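Shop > Studio & Interview > Teleprompters > Skulen Desk Prompter

Skulen Desk Prompter with Zindix Scroll Pedal

By Edeltraud Schnyder
December 10, 2021

Print | E-mail

Back in stock. Finally. The Skulen desk prompter, the one people kept calling about all fall, plus the Zindix foot pedal in the same box. Price is $1,495 for the set. We don't split sets, please don't ask, the pedal has its own page if you only need that.

Who buys this: local news desks, celebrity interview shows, podcasters who went to video and found out they look down at their notes the whole time. Talk show people. Anyone who has to read a long intro about a guest and get the guest's name right while looking into the lens.

What you get. Prompter hood, folding. Beam splitter glass in a padded sleeve. Base plate with rails. The Zindix pedal and its cable. Power supply, US plug. Hex key. A printed quick start sheet, one side only, which covers most of it. The long manual is a download, link comes with your order confirmation.

You supply the camera, the tablet and the tripod. Tablet up to 11 inches fits the tray. Bigger ones do not, we tried, the corners catch on the hood and it won't close flat. A phone works but the type gets small fast and your host will squint. Squinting shows on camera more than you'd think.

Weight with glass in is 6 pounds, no camera. Most mid-size tripods take it. If yours has a light plastic head, it will droop during a long take and you'll be re-framing between questions. Get a better head first.

Setup. Rails onto base plate, base plate onto tripod, camera onto rails, hood last. Glass goes in from the top, coated side toward the reader. There is a small dot on the coated side, lower corner. If you see a double image of the script, glass is in backwards. That is the number one support call so check it before you phone.

Lens should sit close to the back of the hood, cloth skirt pulled snug around it. Any gap and the room lights leak in, then you get gray haze over your host's face. Studio people know this. Interview crews working out of hotel rooms and guests' houses sometimes skip the skirt because they're in a hurry. Don't skip it. 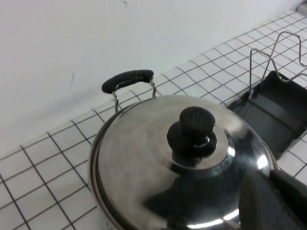 The pedal. Two speeds forward, one back, hold to stop. Pair it once and it remembers. The guest will interrupt, they always do, and the host lifts a foot and the script waits. Much better than an operator guessing from across the room. If you do have an operator they can plug in the wired hand control (sold seperately) and the pedal drops out while it's connected.

One thing on shoes. Heels can miss the back half of the pedal. We suggest taping it to the floor a bit further forward than feels right and doing one read-through before the guest sits down. Carpet is fine. Thick rugs not so much, the pedal tips.

Software. Works with most scroll apps that take keyboard input. The pedal sends plain arrow keys, nothing fancy. You can change which keys in the settings, hold both sides down while plugging in, see page two of the manual. Mirror mode has to be on in your app or the text reads backwards in the glass. If your app has no mirror mode, get another app.

Reading distance. Good up to 11 feet with type at a decent size. Past that you want a studio unit with its own monitor, look at the Heinonen models instead. Those are heavier and need two people to put up, but for a fixed news set they're the right choice. The Skulen is for desks and sit-down interviews. Couch to camera, that kind of distance.

Glasses wearers: fine. Reflections depend on your key light and not on the prompter. Raise the light, tilt the glasses a touch, move on.

Cleaning. Soft dry cloth, the one in the sleeve. No window spray, no paper towels, the coating scratches and there is no fixing that. Replacement glass is $89 and usually ships with the next regular order. Make-up powder gets on everything in a interview setup so keep the sleeve closed when you break for lunch.

Compared with the older version: hood is stiffer, tray clamps have rubber on them now, rails are the same so your old base plate still works. Old glass does not fit the new hood. Pedal cable is longer, people asked for that. The carry bag is gone from the box. Sorry. Kakcombe makes a soft case that fits and we keep a few, add it at checkout if you travel with the kit.

Warranty is 6 months on the pedal, one year on the hood and rails. Glass not covered once the sleeve is opened, so look it over through the clear window first. Chipped corner, call us before you take it out.

Shipping. Ships from our own warehouse in one box, signature needed. December orders are moving slower then normal, allow extra days if you need it for an awards season booking or a year-end special. No express on this item because of the glass. Pickup is OK, call ahead so it's at the counter.

Returns within the usual window, unused, glass sleeve sealed. Rentals are handled by a different desk, ask for rates, they change.

Questions go to me by e-mail, model name in the subject line please. Fastest that way.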